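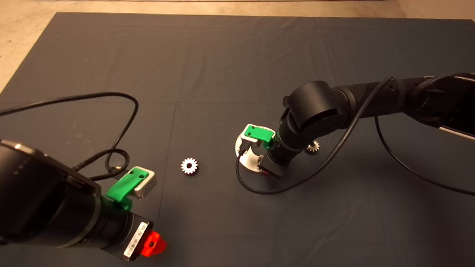

gorwood88 wrote:
Dark cloth every time for small parts. I lost a gear on bare concrete once and spent a whole evening on my knees with a flashlight.

pestis wrote:
Fair, that's why I have one down now. Still working out which gear goes in my Wivley rebuild, and I got the big flat ring out too so I can see them next to each other.

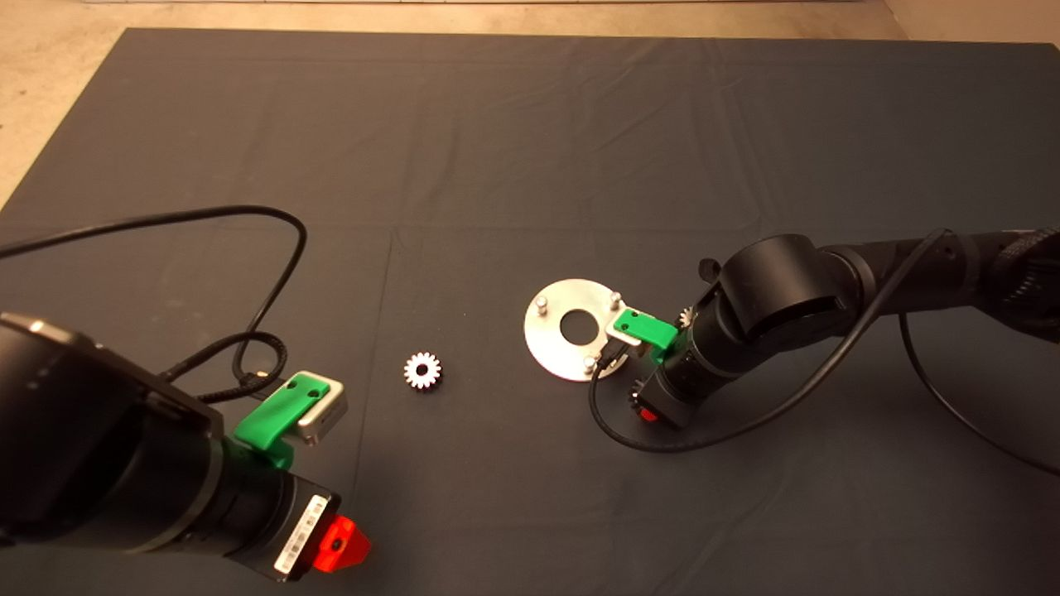

Small gear and the ring, on the gray cloth

toothcount wrote:
Cloth is fine for finding stuff but it sheds. Fuzz gets into the teeth and then into your grease. I use a baking tray — cost me 4 bucks, wipes clean.

gorwood88 wrote:
And everything rolls around on a tray! No thanks. Get a cloth that doesn't lint and shake it out first.

pestis wrote:
Haha ok, you two can fight that one out. My real question is the bore. Does this one look usable to you? I can't decide if I should order from Van Wijk again (they took 2 weeks last time).

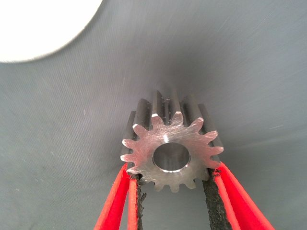

Gear end-on, bore and teeth

toothcount wrote:
Bore looks smooth to me. I see a few dark specks up on the ridges, so I'd go over it with a toothbrush before it goes anywhere near a shaft.

gorwood88 wrote:
Agree on the brush, and measure the bore before you order anything.

pestis wrote:
Will do. Calipers are in the other toolbox, back later.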